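2/2/19
Sestbridge, workshop notebook, job 1037
Table top, stain and scratches

Started late. Irena wants a decision on the long table: refinish it, replace it or leave it alone. Arkard have offered to take it back against a new one, and their letter calls the wear on ours "beyond normal use". I don't know what they think normal use is. People sit at it, put things down on it and drag things across it. That is all I have ever seen done to it.

Inventory tag under the near end says 2167. Arkard's letter quotes a different number, so either they are writing about some other table or somebody copied it down wrong. Have asked Shanti to find the delivery note. Until then I'm treating everything in the letter as written by a person who hasn't looked.

Looked at it myself with the things still on it, as it's used. I know Marianna would have preferred it stripped bare first. But if the marks can only be found on a cleared table with a lamp held down low, then I question whether they matter much. First look was from the near end, standing.

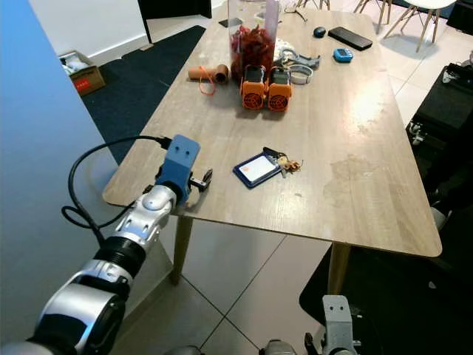 Near half of the top. Stain is to the right of the keys, small greyish mark close by them.

The stain is real, I'll give them that. A bit darker than the top round it, no proper outline. Letter says "water ring". A ring is round and this isn't a ring of any description, it wanders. Put the flat of my hand across it and can't feel an edge. Fingernail the same. Margaux thinks tea. Could be tea. Could be oil off something, or hand cream, or a cleaning cloth left lying. I don't see how anyone picks between those by looking, and I've written "cause not known" on the sheet, which she says is unhelpful.

The grey mark I care about even less. Might be a rub from metal. Keys are the obvious suspect as they get dropped on that bit of the table (badge and all, see the blue holder), but they were simply the nearest thing when I went looking for something to blame. Same reasoning that gave us the "heat damage" on the side bench, which came off with a damp rag.

Asked whether whoever the badge belongs to could hang it up. Was told yes. We'll see.

Cleaning. Three things to hand: warm water with a drop of washing-up liquid, the Ban paste, and the Varnard restorer that came with a very good leaflet. The leaflet shows a table before and after. The after picture has been taken with the light from a different side, so I don't count it.

Tried all of them on the underside edge first, at the far end, where it doesn't show.

Soap and water: took off a film of general grubbiness. No change in colour that I could see.

Ban paste: leaves the patch duller than it was. Margaux says it's cleaner. It's duller. If it is cutting the surface then it's going to leave a matt spot the size of whatever I rub, and a matt spot in the middle of a table people look at all day is worse than a faint stain they've stopped noticing.

Varnard: smells strongly of oranges, looks marvellous for as long as it's sitting there. Wiped off after the time on the leaflet and looked again once it had stood through lunch. Could not tell which patch it was. Got Eugeniusz to pick it out without telling him and he chose the soap one. One man, one go, proves very little, but nor does the leaflet.

So nothing has gone on the actual stain yet. Soap and water will go on it next, then stop and look. Not starting with the strong stuff just because we've paid for it.

Then scratches. For these I went up higher and looked down the length of it, with the overhead light on the surface.
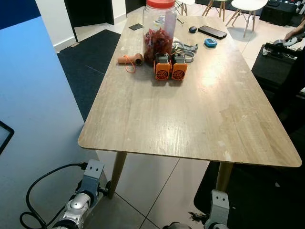 Down the length from above. Pale scratches on the surface, light catching the top middle right.

There are plenty of them and they are pale, and I'd sooner call it scuffing. Where the light glares off the top it's hard to say anything either way, and I've been caught by that before: move your head a little and half of them go, move it back and there they are. So "extensive scratching", from the letter, depends a good deal on where their man was standing, assuming there was a man.

Worn spots as well as scratches. They don't worry me for strength, only looks. Ran a cotton rag over the near end to see if anything snagged. Nothing did.

Legs are fine. I leaned on the near end with both hands and it didn't rock. Arkard say the legs "may have loosened". May have. Nine months ago I went over every fixing with a key and found them tight, and I haven't had cause to think otherwise.

About the things on it. Irena's view is that the table would not be in this state if it weren't used as a shelf. I half agree. The two orange units sit at the far end in front of the tall jar, side by side, and they were there in November because I remember moving them to wipe under. Whether they mark the top I can't say. I lifted them today, looked under, and it was no better or worse than the rest. A felt pad under each would cost next to nothing and I've no objection, only don't tell me afterwards that it cured anything.

The jar. Clear, tall, red stuff in it. Shanti says dried chillies. Marianna says some sort of fruit. It has never been labelled and I'm not putting my hand in to find out. I don't want it on the floor either, so it stays where it is for the moment. If it belongs to the kitchen it can go back to the kitchen, and if it belongs to someone here they can write on it.

Brackets and odd bits of grey metal beside the orange units: those I would move. Metal with corners, no cloth under it, on a surface we're being told is scratched. If anything on that table is doing harm I'd put my money there before the keys. Said so to Eugeniusz, who pointed out that the metal is at the far end and the scuffs I'd been complaining about are at the near one. Fair. Things do get moved about, though, and I don't know where that metal sat before.

Phone on the right, face down. I'd not leave mine that way on this top or any other.

The light blue thing below it may be a timer. Not mine. If it is a timer I'd like to borrow it for the Varnard, because I was doing the waiting by the wall clock and the wall clock is wrong.

Cost, such as I have it. Arkard's exchange price is more than I'd pay for a table with the same sort of top on it, and it is the same sort of top, their drawing says as much. Asked them by telephone what had been changed to stop it marking and was told the new one is "improved". Asked in what way. They'll ring back.

Margaux's idea is a sheet of clear plastic over the lot. I have used those. Grit gets in underneath and then you've scratches on the sheet as well as on the table, and it slides. She says hers at home doesn't. Hers at home has a lamp and a fruit bowl on it.

Sanding has been suggested twice, by people who haven't told me how thick the surface layer is. Not doing it till somebody does. If it's thin we'd be through to whatever's beneath in an afternoon, and then Arkard would have their "beyond normal use" with our name on it.

To do
Soap and water on the stain, one side of it only, leave the other as it is to compare. Look at it by daylight and again under the ceiling light.
Move the loose metal. A tray with a lip, there's one under the sink.
Felt pads, two lots.
Label on the jar or the jar goes.
Shanti: delivery note. Check against tag 2167.
Write back to Arkard saying we have looked and don't agree about the legs or the ring. Ask for the date of their inspection and who did it.

Marianna read this over my shoulder and wants it recorded that she thinks the stain has got bigger. Bigger than when? We have no earlier measurement. I've now laid strips of tape just outside it on the long sides and put the date on them, so the next time anyone says so there'll be something to check.

Irena came through at the end and asked for yes or no on the replacement. Told her no for now. She wanted it firmer than that. I said I could do firmer after the soap had dried.

Later: Arkard did ring back. The improvement is the packaging.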